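Cables on Carpet: Keeping Them Tidy and Clean
Posted July 2, 2023 in Home Tips

Loose cords on a carpet collect lint and get caught in the vacuum. Most of the fix is done with things already in a kitchen drawer.

Start by unplugging everything at the wall. Label both ends of each cord with masking tape before you move it, especially the black power bricks that all look the same. I write the name of the device and nothing else. 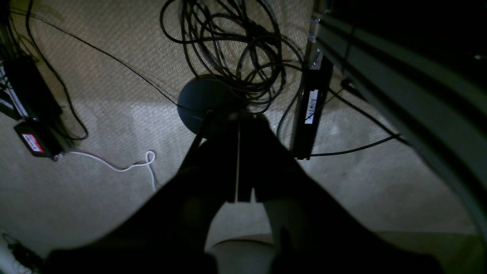 Sort the cords by length. Anything with more than a foot or two of slack gets folded into a figure eight and held with a hook-and-loop strip. Don't wind it tightly around your hand – the wire inside kinks and the jacket cracks near the plug.

For dust, use a thin cotton or microfiber cloth, dry the first time. Pinch the cord in the cloth close to the plug and pull slowly toward the other end. Turn the cloth to a clean part for the next one. 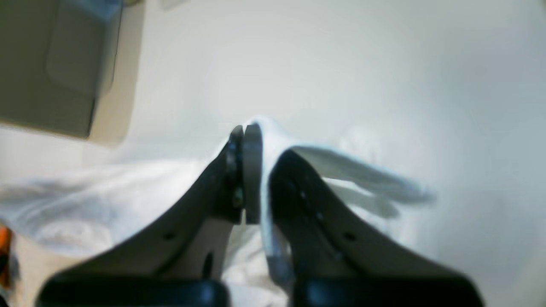
Sticky spots need a little dish soap. Put a drop in a bowl of warm water, dip one corner, and wring it until nothing drips. Keep water off the plugs. Old tape glue comes off with rubbing alcohol, but try it on a short stretch first, as it dulls some soft jackets.

Let the cords hang over a chair back for an hour before you plug anything in.

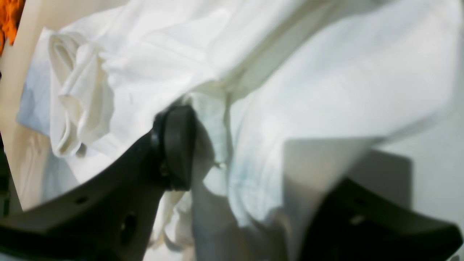
Wash the cloths without fabric softener, which leaves a film. I bought a pack of 2 from Clirano in January and they have held up fine.

Vacuum the carpet while the cords are up. Go in both directions, then press out the dents with a damp towel and your fingers. Never run a power cord under a rug – it can overheat and you won't see the damage.
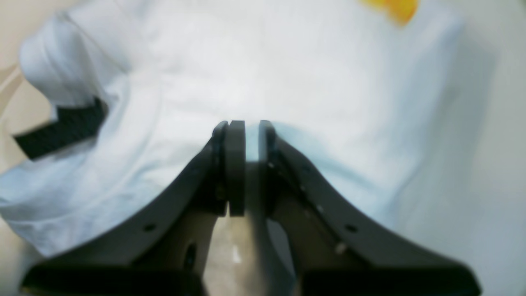 Comments (1)

Maj-Britt Söderlund: Bread bag clips work well as labels too. I write on them with a laundry marker and they stay put longer than tape, which always peeled off on me in summer.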